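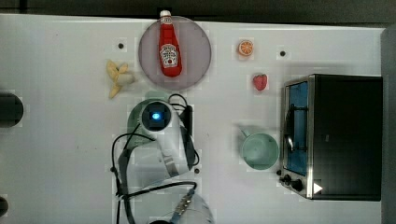
4.2 Do character toys change how children play?

The claim that toys tied to a television show lead to richer pretend play is repeated often and tested rarely. Kordestani and Hoxha reported that children given the Mamport figures told longer stories than children given plain dolls. We are not convinced. Their sessions ran 12 minutes, and the children in the Mamport group had watched an episode right before playing. Retelling a plot one has just seen is easy to mistake for invention.

Figure 3 plots story length against the number of new events per story for our own sample. If the licensed toys helped, the two measures should rise together. They do so only for the first two sessions. By session 10 the children with the Ilach playset talked as much as ever, but most of what they said came from the show — names, catchphrases, the theme song.

Parent reports need the same caution. Sani found that parents rated play with show toys as "more creative," yet those parents had bought the toys themselves and had some reason to be pleased with them. Talavera's home diaries share this problem, and three of the families stopped writing in December, when new gifts would have mattered most.

None of this shows that character toys do harm. Karagiannis has argued that they narrow play, and his evidence is no better — one preschool, one teacher doing the scoring, and no check on which shows the children knew. We return to the scoring problem in Section 5.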